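What Is an Island, Anyway?

Have you ever stood on a beach and wondered what it would be like if there was a beach on EVERY side of you? If you have, you were dreaming about an island! An island is a piece of land with water all the way around it. The water can be an ocean, a lake or even a river. Some islands are so big it would take you weeks to walk across them, and some are so small you could throw a ball from one side to the other.

So what about Australia? It has water all around it too! Geographers (people who study the Earth and its places) call Australia a continent, because it is so huge. The biggest island that isn't a continent is Greenland, up in the cold north, and most of it is covered in ice.

How do islands get there?

Islands don't float, even though they look like it on a map. If you could pull the plug and let all the water drain out, you would see that an island is really the top of a hill or a mountain standing on the bottom of the sea. Isn't that great? When you walk on an island, you are walking on a mountaintop!

Some of those mountains are volcanoes. Deep under the sea, melted rock pushes up through a crack and cools down in the water. Then more comes up, and more, and the pile gets taller and taller until one day it pokes out of the waves. Hawaii was made this way, and so was Iceland.

Other islands used to be joined to the land next door. Great Britain is one of these. Long ago, when a lot of the world's water was frozen into ice, the sea was lower and people and animals could walk there from the rest of Europe. Then the ice melted, the sea came up, and the low ground in between went under.

And some islands are built by animals! Corals are tiny sea creatures, and many kinds make hard, stony skeletons. Over a very long time the skeletons pile up into a reef, and broken bits of reef and sand can collect on top to make a low, flat island. The Maldives, in the Indian Ocean, are coral islands.

Who lives there?

Lots of plants and animals got to islands by accident. Coconuts can float across the sea and sprout on a new beach. Birds fly in with seeds stuck to their feet (or in their tummies!). Spiders sail through the air on threads of silk. Once they arrive, they may stay so long that they turn into something you can't find anywhere else, like the lemurs of Madagascar or the kiwi birds of New Zealand.

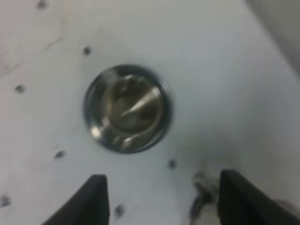
People live on islands too, millions and millions of them! Japan is a whole country made of islands, and so are Indonesia and the Philippines. A group of islands close together is called an archipelago. Say it like this: ar-kuh-PEL-uh-go. It's a wonderful word to shout.

Try it: make your own island

You need a big baking dish, some modeling clay and a jug of water.

Build a lumpy mountain range in the dish, with tall peaks and low valleys. Press it down hard so it sticks. Now pour in the water very slowly and stop every so often to look. First you'll have one big piece of land, then the valleys will fill up, and soon you'll have an archipelago of your very own! My biggest one had 8 islands, and I named the best one Planholm. What will you call yours?

Written by Percy Ñahui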